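Torkudero Reunion Shows: Your Questions, Our Doubts

Readers keep writing in about the Torkudero reunion, so we've put the answers in one place. Where we don't believe something, we say so.

Is the comedy duo really back together?
They have agreed to share a stage for 10 nights at the Radside. That is what the press release says, and it's all it says. The word "together" doesn't appear in it.

Didn't they stop speaking?
Maricica Bălan and Lâm Phí ended the act in April, in the middle of a tour, and each gave interviews blaming the other. Bălan said she hadn't been paid for the last leg. Phí said there was nothing left to pay her with. We have never seen paperwork from either side, and we've asked twice.

Who owns the name Torkudero?
Depends who picks up the phone. Their old manager, Ilze Kairys, says it belongs to the touring company. Phí's office says it belongs to him. The posters use it anyway, in very small type.

Has there been an apology?
There was a hug at a charity taping, and plenty of sites ran it as an apology. A person who was in the room told us it lasted as long as the photographers needed it to. Bălan's comment afterward was "We're adults." Make of that what you like.

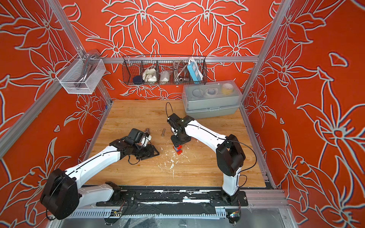
Issue 141

Is there new material?
The promoter, Pritonberg, promises "an all-new evening." The running time is listed as 20 minutes shorter than the old show, and two of the sketch titles on the Radside website are ones fans will know from the first special. Maybe they've been rewritten. We'd want to hear them first.

Are the shows sold out?
Pritonberg said so on September 25, 2020. The Radside holds 1,081 people, and when we checked the box office the next morning we were offered a pair on the aisle. Don't pay resale prices yet.

Will it be filmed?
Rhona Innes, who directed the earlier specials, says she has been asked and hasn't answered. Streaming service Cozma won't comment. A fan account claims the deal is signed, but the same account also announced a movie that never happened.

Can I get a refund if one of them drops out?
Read the ticket terms. They cover a canceled performance. They say nothing about a performance with only one of the two in it, and Pritonberg has not replied to our question on that point.

Who answers these questions?
Oana Roman, entertainment desk. Corrections are welcome, especially with documents attached.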